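Open afternoon at Nanar: two arms, one shelf and a lot of talk about freed-up hands

Nanar packs mixed boxes of pantry and snack goods for small shops, the kind of shop that wants four of one thing and six of another and has no room for a pallet. It opened its doors on a Wednesday in September to customers, suppliers and anyone who had filled in the form. I filled in the form because the invitation promised "the end of repetitive shelf work," and I did repetitive shelf work for most of my twenties.

The building is the old Pangilinan warehouse behind the bus depot. Parking is bad. Coffee was at the door, and so was a man from Coltix, the firm that put in the robot cells, handing out a folder in which every page had the word "partner" on it somewhere. We were split into groups of 12 and sent around in opposite directions, so that you kept meeting the other group in the narrow bit by the label printers.

The first half hour was the packing line, which is people. Long benches, bins at waist height, a screen at each bench with the order on it. The screens run Zutden, the stock and order software, and according to our guide everything in the building "talks to Zutden." One of the packers had taped a sheet of paper over a corner of her screen. I asked what was under it and she said her pace number. She looks at it at lunch and at the end of the day. The guide moved us along.

Then the robots. I had pictured something behind yellow fencing, with a siren. The cell is closer to a big open-fronted box with lavender walls and a wood-grain floor. Two arms are mounted at the front, and they work on a tabletop's worth of goods: jars, cups, tins. The job is what people in shops call facing and filling, with small containers going to a two-tier rack. Nanar wants to use it for the display sets it sends to shops already laid out.
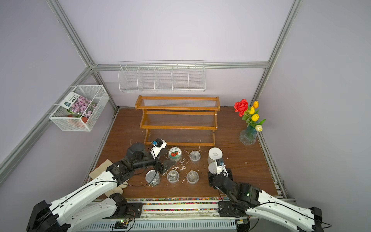
The right arm with a white cup on its side. The rack behind was empty at this point.

I'd like to be fair about what I saw. The arms are quieter than I expected, and there is something impressive about watching a gripper come in next to a soft plastic cup. My group went silent for it. Then somebody said "come on, buddy" under his breath, the way you do to a kid tying shoes, and for me the mood shifted a bit after that.

It is slow. The Coltix man said so before we could, and said the speed would come. He said it very smoothly. I asked how fast it was today compared with a person and he told me that was the wrong comparison, that I should think in shifts, that a robot doesn't get tired at three in the afternoon. Fine. I still think a company that buys one of these should have that number on a sheet of paper, and if Nanar has it, it wasn't in the folder. The folder did say that the cell had been "trained on 277 tasks." I asked what counted as a task. Picking up a cup was one. Picking up a cup that had fallen over was another. So I would not read too much into the 277.

What I really wanted was to talk to the people who used to do this, and for that I have to thank Marisol Cusi, who was standing off to one side in a work jacket and hadn't been put on the program. She ran the display sets before the cell came in. She now runs the cell, along with one colleague, so 2 people in all. Before, there were five on displays at busy times. The other three went to the packing benches, which she said was a step down for one of them and no difference for the other two, except for the screens.

I asked her what her day is like. Setting out the goods, mostly. Watching. Stopping it, putting things back where they started, letting it go again. Writing down what went wrong and picking a reason from a list in Zutden. The list has "slip," "drop," "missed," "blocked" and "other," and she uses "other" more than she is supposed to.

"I used to do the shelf," she told me. "Now I do the shelf so it can do the shelf."

She didn't say it bitterly, I should add. Her shoulders are better. The display work had her reaching up and twisting all day, and she'd had two rounds of physical therapy for it. She also got a small raise with the new job title. These are real things and I don't want to wave them away just because the man with the folder also mentioned them. Against that, she said the watching wears her out in a way the lifting never did. You can't drift off and you can't chat, and there isn't a moment when the job is finished and you stand back from it.

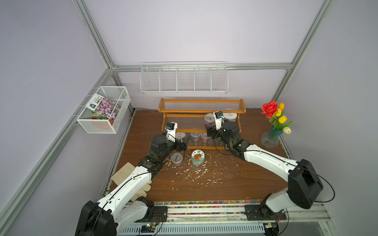

Goods on both tiers of the rack, with more still on the table in front. A pair of work gloves lies at the left.

Look at the items on that table and you get an idea of the trouble. Clear cups. Clear lids. A rack with clear rods for shelves. I've dropped enough deli tubs in my life to know how little there is to grab on to, and I have eyes that are used to plastic. Marisol picks goods like these up three at a time with one hand while talking to you about something else. She did exactly that at the spare bench while I was asking about her hours.

The hours, by the way, have changed too. Display work used to start at seven because the trucks leave at one. The cell needs checking before a run, so whoever opens it up now starts at six, and they trade weeks. The company pays the earlier hour. It doesn't pay the earlier babysitter, as she put it.

There was a question round in the canteen. A woman from a supplier asked whether there would be job losses and was told that there had been none, and that none were planned. I believe the first half. But someone behind me asked whether the three people moved off displays had been replaced at the benches when bench staff left over the summer, and the answer to that was long and had the word "natural" in it several times. I wrote down: so, no.

Someone else asked about errors. The slide said the cell would reach 100 display sets a shift. Would. We asked what it does now, and the slide changed to a photo of a handshake. I'm not saying anything dishonest was going on. I've been to plenty of these afternoons and they are all like this, whatever is being sold, from slicers to payroll. But the people in that room run small shops. Some of them will be asked to pay a bit more for ready-made sets on the strength of that slide.

The part I liked best was afterwards, when most visitors had gone back to the coffee. They let the few of us who hung around see pictures from the camera at the gripper, which gives you the rack much as the arm gets it. 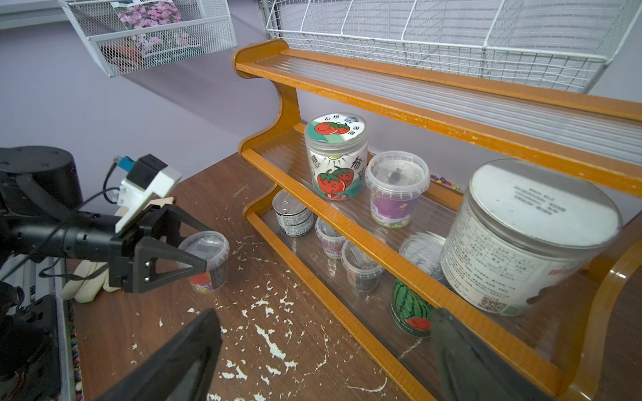
From the gripper camera: the strawberry jar up top, the watermelon can low down on the right, the other arm coming in from the left.

From there the shelf looks huge and crowded. The two black fingers take up a good part of what you see, and between them is one small piece of table with white flecks all over it. Marisol leaned in and started reading off the shelf the way anyone would who has stocked one. Tall jar there, big canister there, that one sitting partly on the rail, she wouldn't leave it like that. She would pull it back and she would turn the labels to the front.

I asked the Coltix man whether it knows to turn the labels. He said label facing was on the road map. I asked whether Marisol had been asked about the road map. He looked over at her, and she looked at the screen, and he said they were always gathering feedback. She told me later that "other" is the only place to put it.

So, would I go again? Yes, if they hold another one next year, and I'd go straight to the benches and ask about the pace numbers, which I suspect have changed more working lives in that building than the arms have. The cell gets the visitors and the good lighting. Zutden sits in the corner of every screen and decides who gets the slow orders, and the tour gave it four minutes.

If you're a shop owner thinking about the ready-made sets, ask for one to be sent before you sign anything, and ask who did the final check on it. On the day I was there the answer was Marisol, every one, by hand, before the lid went on the box.

Practical notes for anyone going to the next one: the 14 bus stops nearer than the map says, wear flat shoes, and the canteen soup is good. Questions are easier to ask on the floor than in the canteen. Take your own pen, the free ones were gone by two.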